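作業記録 19/12/29
Jimidville 実験室 双腕作業台 制御・認識ソフトウェア
記録者:Baoshan Lu
確認:Ezequiel Manríquez

前回からの継続事項

Pristunico(軌道計画部)を新しい枝へ移した後、手首カメラの画像時刻と関節角の時刻が一致しない件が未解決であった。前回の記録では画像側の遅れを疑うと書いたが、今回の確認で関節角側の記録順序にも問題があることが判明したため、当該箇所は本記録をもって訂正する。前回の記録本文には手を加えず、欄外に本記録への参照を付した。

時刻ずれの調査

Gemcombe(記録・再生系)の出力を再生し、手先を短く往復させた区間について、画像から求めた移動量と順運動学から求めた手先速度の相互相関を取った。相関の最大は43 msの位置に出た。画像が遅れる方向である。往復の速さを落として同じ処理を行ったところ、最大の位置は変わらず、山の幅のみが広がった。ずれが速度に依存しないため、追従誤差が混入しているとの見方は取り下げる。

内訳について。カメラのドライバは画像を受信した時点の計算機時刻を付与しており、露光の時点を記録していない。転送と復号に要する時間がそのまま遅れに含まれる。一方、関節角は制御周期の先頭で時刻を取得し、値の読み出しは周期の末尾で行っていた。こちらは逆向きの誤差となり、見かけ上、遅れの一部を打ち消していた。関節角側のみを修正すると相関の最大はさらに離れるはずであり、双方を同時に直す必要がある。

対応として、関節角の時刻取得を読み出しの直後に移した。カメラ側は、ドライバが返す露光終了の時刻を使用し、計算機時刻への換算係数を起動時に推定する。換算係数は長時間の運転で変動し得るので、起動時の一回で足りるかどうかは別途確認する。コードは審査待ちの枝に置いた。Ezequiel からは、換算に失敗した場合に従来の受信時刻へ黙って戻る実装は不可との指摘があった。同意し、失敗時は記録を開始せずに終了する動作に改めた。

手首カメラの領域分割

接触面の推定に先立ち、手首カメラ画像から対象物の領域を切り出す処理を見直した。現行の処理は輝度の閾値で前景を取り、連結成分を対象物とみなす。対象物が明るい場合にはこれで足りるが、暗い対象物を把持した場合、指の領域と対象物の領域が一つの成分に融合する。融合した成分の重心は指の側へ引かれ、把持中心からの偏差として後段に渡される。後段の制御器はその偏差を打ち消す方向に手先を動かすため、把持が正常であっても不要な補正が生じる。

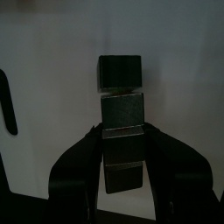 領域分割の失敗には性質の異なる二種類があり、分けて扱うべきである。第一は前述の融合であり、指と対象物の輝度が近いことに起因する。第二は対象物の内部での分離の失敗で、ほぼ黒色の直方体のブロックが縦に連なるこの条件では、ブロックどうしの境界を前面の輝度差から求めることは期待できない。手掛かりとなるのは継ぎ目の明るい線であり、特に上から三番目のブロックは上縁に灰色の帯が出ているため、ここを起点に境界を探索するのが妥当と考える。ただし一番上と二番目の間は細く暗い隙間であり、明るい線のみを探す検出器では取りこぼす。両方の極性を許す必要がある。

境界検出を次のように変更した。まず指の領域を、手首カメラに対する指の幾何モデルと開閉量から投影して求め、前景から差し引く。指は開閉量のみで姿勢が決まるので、画像から推定する理由はない。次に残りの領域について、列の長手方向に沿った輝度の一次微分を取り、符号を問わず極値を候補とする。最後に、候補を横方向に連結し、領域の幅に対して十分な長さを持つものを境界として採用する。

横方向の連結では、傾きに許容幅を設けた。各ブロックの左右の縁は揃っておらず、個別にわずかな傾きもあるため、水平線のみを仮定すると境界が途中で切れる。許容幅を広く取りすぎると、前面に出る斜めの光沢を境界として拾う。現在の値は手で決めたものであり、根拠は弱い。設定ファイルの該当行にその旨を注記した。

背景側の問題も残る。背景は淡い灰白色で明るさにむらがあり、右寄りが明るく、上端と左側が暗い。一枚の画像に一つの閾値を用いる方法では、暗い側で前景が膨張する。背景を低次の多項式面で当てはめ、その面との差を取る方式に切り替えた。当てはめには前景の画素を除外する必要があり、初期の前景が不正確な場合に面が引きずられる。反復を2回で打ち切っているが、打ち切り時の残差を出力していないので、次の改訂で Gemcombe の項目に追加する。

付記。露光の自動調整は無効とした。指が視野の下側を大きく占める条件では、開閉のたびに平均輝度が変動し、自動調整が背景の明るさを変えてしまう。固定露光の値は各作業の開始前に決定し、記録の先頭に保存する。

手先カメラ較正

Zeng(較正ツール)で手首カメラの外部較正を再度実施した。姿勢は6通りとした。従来より少ないが、回転軸が互いに十分離れるように選定している。残差は従来の許容範囲内であった。較正結果は作業者の手元に保存せず、共有の設定置き場に版番号を付けて登録すること。先月の不整合は、左腕と右腕で異なる時期の較正結果を読み込んでいたことが原因であり、値そのものは双方とも正しかった。

再発防止のため、Pristunico の起動時に左右の較正結果の版を照合する処理を入れた。版が異なる場合は起動を拒否する。緊急時に照合を省く引数を設ける案が出たが、省いた事実が記録に残らない限り認めないという結論とした。

計画環境モデル

双腕の軌道計画で使用する環境モデルを更新した。これまでは作業台の天板と支柱のみを障害物として登録しており、囲いの布は登録していなかった。布は剛体でないため接触しても損傷は小さいが、肘が布に触れた状態で計画が続行されると、実際の外力推定に定常的な偏りが乗る。布の面を内側にずらした平面として登録し、接触を禁止する扱いとした。

上部に交差して渡してある紐についても同様である。紐は細く、点群からは安定して得られない。そこで固定具の位置から線分を計算し、太さを持たせた円柱として登録した。手先を高く持ち上げる退避姿勢のうち、この円柱に近いものは候補から外れる。

台上の物品は、固定カメラの認識結果から毎回生成する。把持の対象と、把持の対象ではないが避けるべきものとを同じ形式で登録すると、計画部が把持直前の接近を衝突として棄却する。対象の物品に限り、指との接触を許す属性を付ける方式に改めた。属性は把持の成立とともに手先へ付け替え、解放後に台上へ戻す。付け替えの途中で計画要求が入った場合の動作が定義されていなかったため、付け替えが完了するまで要求を待たせることとした。

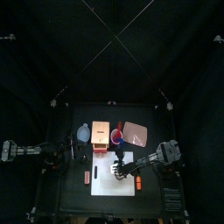
待ち時間には上限を設けてある。上限を超えた場合、計画部は要求を破棄し、呼び出し元に理由を返す。従来は理由のない失敗を返しており、呼び出し元が同じ要求を繰り返す原因となっていた。呼び出し元である作業手順部の側では、理由が「付け替え中」の場合に限り再要求を許し、それ以外では手順全体を停止する。

薄く透明な物品の扱いは依然として課題である。半透明の樹脂は、固定カメラの奥行きが欠落するか、背後の黒い天板の奥行きを返す。色画像から得た輪郭を天板の平面に投影し、物品の種類ごとに登録した高さで押し出す方法を仮に採用している。倒れている物品に立位の高さを当てはめると障害物が過大となるが、過小となるよりは安全側であるため、当面はこのまま運用する。姿勢の分類器が整備された段階で見直す。

黒い天板の上にある黒い小物の検出も同じ会合で議題となった。固定カメラ側では色差がほとんど得られない。手首カメラの側で述べた極性を問わない境界検出を流用する案があるが、視点が遠く、物品が画像上で小さいため、同じ手法がそのまま成立するとは考えにくい。照明の角度を変えて縁の反射を得る案を Ezequiel が検討する。

双腕の相互干渉

左右の腕を別々に計画し、時間軸上で一方を遅らせて干渉を避ける従来の方法は、停止時間が長い。今回、両腕の関節を一つの状態としてまとめて計画する経路を Pristunico に追加した。計算時間は増加するため、両腕の手先がともに中央の共有領域に入る場合にのみ使用し、それ以外は従来の方法を維持する。

共有領域の境界付近で切り替えが頻繁に発生する現象を確認した。領域への進入と離脱で同一の境界を用いていたためである。離脱側の境界を外側に広げ、いったん共有領域と判定した後はただちに戻らないようにした。シミュレーションでは切り替えの反復は消えた。実機での確認は未了であり、確認が済むまで既定では無効とする。

ケーブルについて。腕の周囲に回したケーブルは環境モデルに含まれていない。現在は手首側の衝突形状を膨張させて代用しているが、台の隅に近い姿勢では膨張量が過剰となり、到達可能な姿勢まで棄却される。関節角からケーブルのたるみを予測する簡易モデルを作成するか、隅の作業のみ膨張量を下げるか、未決定である。後者は作業者の判断に依存するため、記録者としては前者を推す。

記録形式の変更

Gemcombe の出力に以下の項目を加える。
・カメラ時刻換算の係数および残差
・左右それぞれの較正結果の版
・領域分割で採用した境界と、棄却した候補の理由
・計画部が要求を破棄した際の理由
既存の再生スクリプトは未知の項目を読み飛ばすため、過去の解析には影響しない。ただし項目名で並べ替えている集計スクリプトがあり、列の順序が変わる。該当スクリプトは列番号による参照をやめ、項目名による参照に書き換えること。

確認者所見(Manríquez)

時刻修正の枝については、関節角側とカメラ側の変更を一つの変更単位にまとめたうえで取り込むこと。片方だけが入った状態の記録が生じると、後からの補正が困難となる。領域分割の傾き許容幅は、手で決めた値を使い続けるのであれば、どの画像で決めたかを設定と併せて残されたい。環境モデルの布の平面については、ずらし量の根拠が記録に見当たらない。追記を求める。

上記への回答(Lu)

変更単位は統合した。許容幅の決定に用いた画像の一覧は設定ファイルと同じ場所に置いた。布のずらし量は、囲いの内側で布のひだが最も張り出した箇所を測り、その値に余裕を加えたものである。測定時の数値は手書きの控えにあるため、転記のうえ設定ファイルに追記する。

未了事項

時刻換算係数の長時間変動の確認。担当 Lu。
境界検出の極性条件に対する回帰試験の追加。暗い隙間と明るい線の双方を含む画像を用いること。担当 Lu。
両腕一括計画の実機確認。低速で行い、非常停止の担当を別に置くこと。担当 Manríquez、立会 Lu。
照明角度の検討。担当 Manríquez。
ケーブルモデルの要否の判断。3月の計画見直しまでに結論を出す。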